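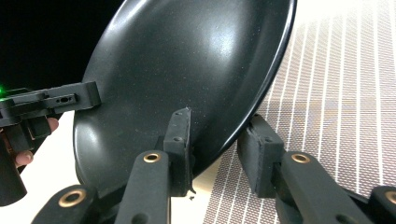
Ticket 914
Product: Stonier Taleo frying pan, 30 cm, black speckled
Bought from: Cornport
Opened by: In-ho Woo
Handled by: Tormod Rustad
Opened: August 12, 2019
Status: Closed

Summary
Customer reports pale specks on the cooking surface that won't wash off, and eggs sticking in the middle of the pan.

In-ho Woo
I have had this pan since March. For the first couple of months it was fine and I could do an omelette with hardly any butter. Now eggs stick in the middle, in a patch the size of a saucer, and I have to scrape them off. The edges still work.

I also want to ask about the white bits. There are small pale specks all over the inside. Some come off with a dry cloth and some don't. I don't remember how many there were when it was new because I didn't look that closely. Is the coating coming away? I have stopped using it until I hear back.

It gets washed by hand with washing-up liquid and a sponge. It has been in the dishwasher a few times.

Tormod Rustad
Thank you for the details. A few things to check before we decide whether this is a fault.

The Taleo is sold with a speckled finish, so there will be white and grey flecks in the black that are part of the coating. They can't be wiped away and they should feel level with the rest of the surface. Anything that moves with a cloth is dust, lint or dried water marks.

Could you run a fingertip slowly over the middle of the pan when it is cold and clean, and then over the part near the side wall? Tell me if you feel pits, raised edges or anything that catches.

Please also let me know:
What kind of hob you use and the heat setting for eggs
What oil or fat you use, and whether any of it is from a spray can
Whether the pan is stored with other pans inside it

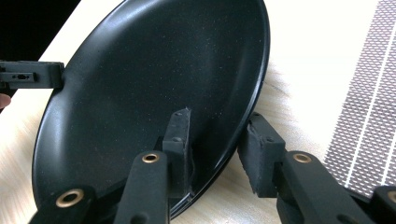 Pan tilted on its edge, cooking surface and rim.

In-ho Woo
I felt all over it. The flecks are level. Nothing catches. In the middle it feels slightly tacky, even after washing, and the part near the side doesn't.

The hob is electric, a Žukauskas with the solid plates. I put it on full to warm up and then turn it down when the butter goes in. I use butter, or spray oil if I'm only doing one egg. It goes in the cupboard on top of the other pans, so nothing sits inside it.

Tormod Rustad
That helps. The flecks in your picture are fine and scattered over the black, and that fits the Taleo finish. With the surface feeling level as well, I don't think the coating is lifting.

The tacky patch sounds like baked-on oil. Spray oils leave a thin film which doesn't come off with ordinary washing, and it builds up where the plate is hottest. Food then sticks to the film. Full heat on a solid plate makes it worse.

Please try this:
Fill the pan with warm water to just below the rim and add two tablespoons of bicarbonate of soda.
Bring it to a gentle simmer and leave it for 5 minutes. Stay with it, as it can foam up.
Switch off and let the pan cool with the water still in it.
Pour away, then wash with washing-up liquid and a soft sponge. No scourer and no cream cleaner.
Dry it and feel the middle again. If it is still tacky, repeat once.
Wipe a few drops of cooking oil over the surface with kitchen paper before you next use it.

There is a longer version on page 177 of the care guide on our site if you want it. Please don't use vinegar in the same water.

In-ho Woo
Did it last night. The water went a pale brown. After the first go the middle was better but I could still feel something, so I did it again this morning. It now feels the same as the rest.

Fried one egg in butter on a medium heat. It stuck a little at one side and then came free with the spatula. The second one slid.

The flecks are still there, as you said. I had been rubbing at those for ages.

One more question, can it go back in the dishwasher?

Tormod Rustad
Glad it is usable again. We would keep it out of the dishwasher. It is not going to be ruined by a few washes but the tablets are hard on the coating over time. Warm it on medium from the start, and use butter or oil from the bottle. If the patch comes back, the bicarbonate can be repeated every month or so.

No replacement needed. Your guarantee is not affected by this ticket, and Cornport has been told that no return is coming.

Resolution: oil residue on cooking surface, cleaned by customer. Flecks are part of the finish. Closed with customer's agreement.

In-ho Woo
Fine by me, thanks. I've thrown out the spray.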